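Teaching by Hand: Inside the Rirari Laundry Program

Cloth remains one of the hardest materials for an automated machine to handle. A metal bracket keeps its shape when it is picked up, and its position can be predicted from one moment to the next. A bedsheet offers no such help. It slides, gathers and hides its own corners, and two sheets from the same bale will seldom land on a table in the same way.

For Rirari, a textile services company that washes and finishes linens for hotels and clinics, the problem has commercial weight. Ironing and stacking were mechanized at its main plant years ago. The step between them and the washers, in which crumpled pieces are pulled apart, smoothed and presented edge first, is still done by people standing at long tables.

In September the company opened a joint program with the engineering firm Domine to find out whether that step could be taught to a machine by demonstration. The program, known internally as Kustus, has since recorded 2432 demonstrations of cloth handling. Of these, 457 were set aside after review, most often because the operator had paused to correct a grip and the correction could not be separated from the task itself.

Two methods of teaching are in use. In the first, an operator sits at a console and drives a pair of arms by remote control, watching the table directly through a glass partition. In the second, the operator carries a hand-held gripper to the cloth and performs the work with it, while a camera on the tool records what takes place in front of it. The arms are not needed until later, when a control model trained on the recordings is tried on the machine.

Each method has its supporters within the program. Remote control yields motions that the arms are certain to be able to repeat, but it is slow, and new operators need several shifts before their work is usable. The hand-held tool is quicker to learn. Plant employees who had never operated a robot were able to produce acceptable recordings on their first day.

"The people who know this work best are at the tables," said Defne Öztürkmen, who directs Kustus for Rirari. "When we asked them to explain how they find an edge, they had difficulty putting it into words. When we asked them to show us, they did it at once."

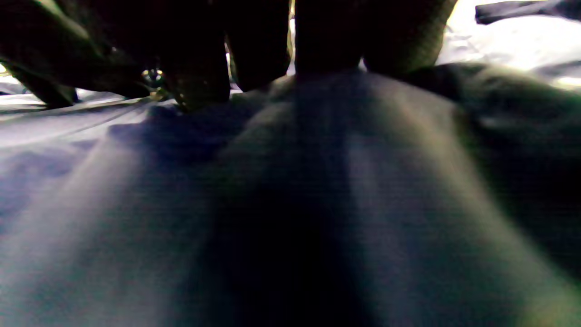 By Albane Vidal
Senior Correspondent, Manufacturing and Automation

Much of the effort has gone into contact with the fabric. Fingers pressed into a cloth push it into ridges and valleys, and an experienced worker uses those folds to judge where the material is slack. Domine's engineers have asked operators to work at an even pace and to avoid adjustments that serve no purpose in the task, so that the recordings reflect this judgment clearly.

Lighting has required similar attention. Pale linens reflect strongly on the side nearest a lamp and fall into deep shadow inside a fold, and a model trained under one arrangement may perform poorly under another. The program now records under several conditions, including the uneven light found on the plant floor.

Results to date are mixed. The arms can spread a pillowcase with reasonable consistency. Full sheets are more difficult, particularly when one corner is trapped beneath the rest of the piece, and fitted sheets have been excluded from the current phase. A report prepared for Rirari's board in March 2021 recommended that recording continue and that no equipment be ordered until the sheet trials are complete.

The next round of trials will take place at the company's Sabatier plant, where a finishing table has been reserved for the program. Operators there will receive the same training as those at the main site, and their recordings will be reviewed separately before being added to the collection.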